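Call for Participants: Folding and Bed-Clearing Sessions in Ordinary Bedrooms

Ref. 1115. Posted 2025-09-27

Kalley is recruiting adults to take part in a study of how people fold, sort and stack clothing at home. Sessions run through November. Each one takes place in a furnished bedroom and lasts 90 minutes, including a short break.
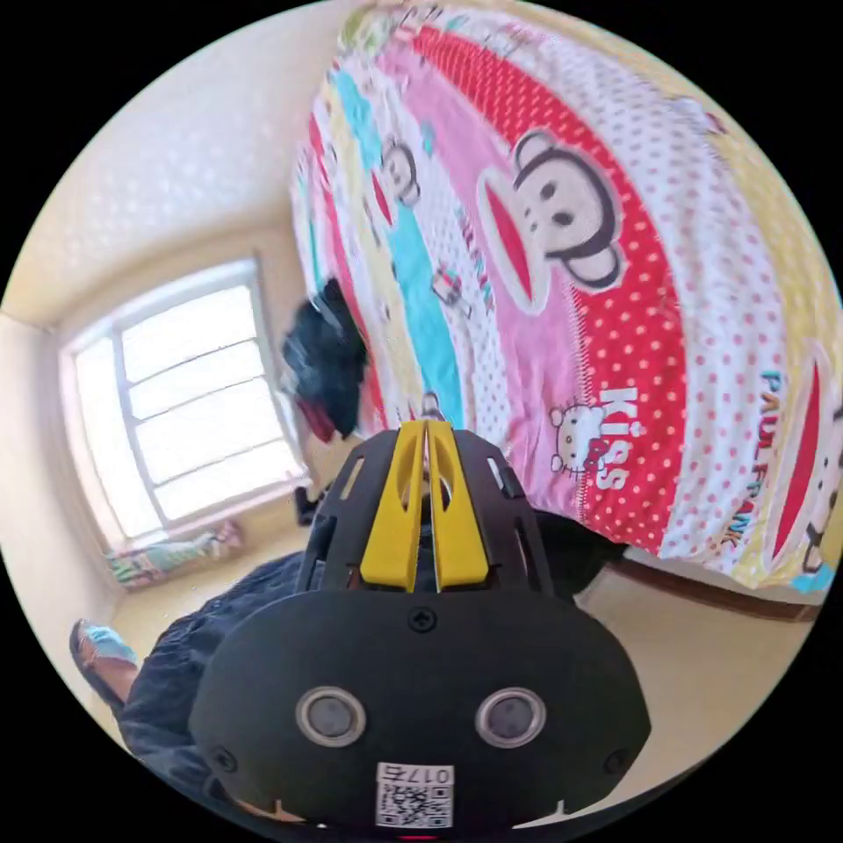
Participants work at the bedside, standing or sitting. Garments are taken one at a time, folded, and placed in stacks on the bed. The stacks are then moved to a shelf or drawer named by the session lead. Bedspreads stay on throughout. We use plain and printed bedding, as dark clothing on a busy pattern is slower to sort and we want both cases covered.

Tasks in each session:

Fold mixed clothing (shirts, trousers, light knitwear)
Stack by color, then again by type
Clear the bed and straighten the bedspread

There is no target speed. Fold the way you fold at home — we do not teach a method, and badly matched stacks are fine.

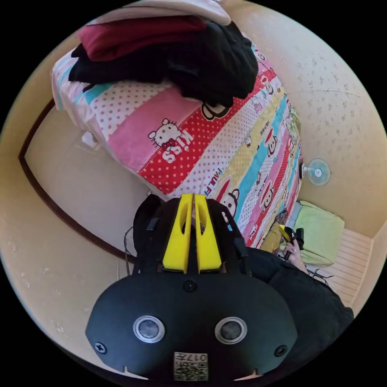 Folded garments on a printed bedspread, dark red cloth on top of black clothing.

Requirements:

Age 18 or over
Able to stand, bend and reach across a bed
Long trousers and flat shoes or socks; no loose bracelets
No known reaction to laundry detergent

Experience in laundry, hotel or care work is welcome but not required. Please tell us if you have it, because those participants are scheduled in a separate group.

We have almost 200 places. Participants may attend up to four sessions, with at least one day between them. Payment is per completed session and is stated in the consent form, which you will receive before booking. Travel is not covered.

To apply, write to Anwara Gazi, session scheduling, Kalley, quoting the reference above. Give your age, your usual hours and whether you fold left- or right-handed.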